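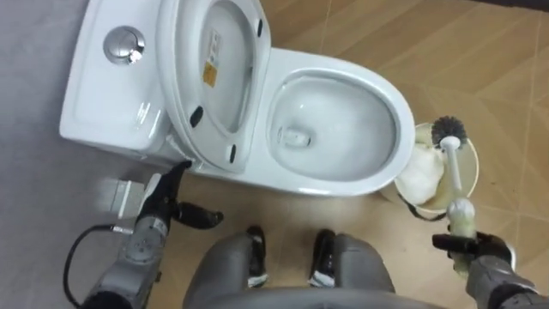
A one-piece toilet with the lid up, ready for its weekly clean

Bathroom Care: Your Questions About the Toilet

We get more mail about toilets than about any other corner of the bathroom, and I'm always glad to see it, because a lot of people were never shown how to look after one and feel a bit shy asking. Please don't! I've gathered up the questions that come in most often and answered them as fully as I can.

How often should I clean it?

Once a week is plenty for most homes. If you have small children or a houseful of guests, go to twice, and keep the second time short – a quick brush around the bowl and a wipe of the rim will do. In July, when my sister's family stays with us, I do it every morning before breakfast with the radio on.

What order should I work in?

Start by squirting cleaner under the rim and letting it sit for as long as the bottle says. While it's sitting, wipe the tank, the button and the outside of the lid, then the underside of the lid, then the seat on both sides. Brush the bowl next and flush. The pedestal and the floor around it come last, with a cloth you won't use anywhere else.

Can I use bathroom spray on the chrome flush button?

A mild one, yes, but spray the cloth and not the button. You don't want liquid running down the gap around the edge and into the tank. Dry it right away with something soft and it will shine up beautifully. Please keep scouring powder and steel wool well away from chrome, however stubborn the water spots are. A little white vinegar on a damp cloth, wiped off again with plain water, usually takes care of them.

Which half of the button do I press?

On most dual-flush toilets the smaller part gives the short flush and the larger part the full one. If yours is split evenly down the middle, try each side and listen, or check the leaflet that came with it.

Should I peel off the sticker under the lid?

Read it first! There may be a warning or some care notes on it. If you rent, ask before you take it off. If the toilet is yours and you've read everything, warm soapy water and a patient thumbnail will generally lift it, and a dab of cooking oil takes away the gum that stays behind (wash the oil off afterward, of course).

What are the little rubber pads for, and what if one is missing?

They keep the lid from knocking hard against the seat and help it sit level. A missing pad can make the lid rock, and over time that's tough on the hinges. Take one of the others along to the hardware store so you can match the size. While you're cleaning, run a cotton swab around each one, as dust does love to settle there.

How do I look after the brush and its holder?

After brushing, rinse the brush in a clean flush, then trap the handle between the seat and the rim so that it drips into the bowl. Give it a good 2 hours if you can. Holders with an open top are easy to keep fresh, but do tip them out and wash them weekly, since water collects at the bottom.

May I mix two cleaners for a tough stain?

No, never, and especially not bleach with vinegar or any other acid cleaner. The fumes are dangerous. Use one product, flush it away, and open a window.

Comments (3)

Hala Awad
The cotton swab tip was new to me. I had been wiping straight past those pads for years. Thank you!

Shivam Uniyal
Does the vinegar trick work on brushed metal too? Our button isn't shiny.

Hường Đàm
Shivam, I use only dish soap on ours and dry it well. It has stayed nice so far.

Contact: Bảo Quan, Plodura Home Pages | © Plodura | Back to top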